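Speaker notes — "Fewer bowls, better shelf"
Skalstead housewares evening, May 20, 2019
Time: 20 minutes, then questions

Start slowly. Thank the Skalstead people for the room and for the coffee. Say that I will speak from paper tonight, and that people can stop me if a word is not clear.

First point. I want to tell how I came to think about bowls. When I moved to my present apartment, the kitchen had one deep cupboard and one narrow shelf, 90 centimeters long. I brought with me all the bowls from the old place. Glass ones, steel ones, one very heavy for bread dough. They did not go inside each other, because every one had a different shape. So for each salad I had to take out four bowls to reach the fifth. (Pause here. People usually recognize this.)

Second point. A set that nests is a set where you decide the sizes before you decide the colors. Many buyers do it in the other order, and I did it also. The Hostimen catalog has 628 items for the kitchen, and when I read it last September I made a mark at each bowl where the width of the rim was given. There were not many marks. Ask the room: who knows the width of their biggest bowl? Wait for hands.

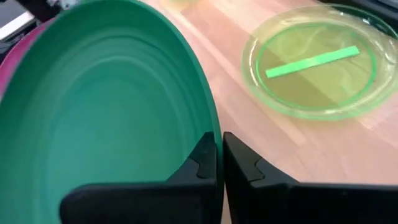 The color is the third point, and I was against it for a long time. I thought that bright bowls belong to a children's party. Now I think different colors are useful when bowls are kept together, because you see at once which one you want. With a pink bowl and a green one the eye needs only a thin line of the second color at the side to know that it is there. With two white bowls you must lift and look. Also the smooth, dull surface is pleasant to me, it does not shine under a kitchen lamp as much as the glass. Say that this is only my taste.

Fourth point, about the rim. Please speak about the rim for the full 5 minutes, last time I went too fast. A bowl is taken by its edge, with one part of the hand inside and one part outside. If the edge is too thick, a small hand becomes tired. If two edges sit too close together, you pull up both bowls, and then one falls. I like to have a finger's width between the edges. Show with my own two bowls from the bag, first the bad pair, then the good pair. Let the front row try it.

Somebody may ask about the lids. Answer: I keep lids standing, in the rack from Naidoo, and never in the bowls. A lid inside a bowl takes the place of the next bowl.

Somebody may ask about plastic and hot soup. Answer: read what the maker writes for that bowl. I use mine for salad, for washing berries and for cold dough, and I do not put soup in them.

Fifth point. How to reduce. Put all bowls on the table in the evening and leave them there for the whole week. Each one you use goes back to the shelf after washing. At the end of the week look at what stays on the table. In my case it was the heavy one — I was sad about it, but it went to the Skuvetach swap shop and I have not missed it.

If there is time left, tell the story of the steel bowl and the neighbor's cat. If not, go directly to questions.

Remember to collect the two pairs of bowls from the front row before leaving.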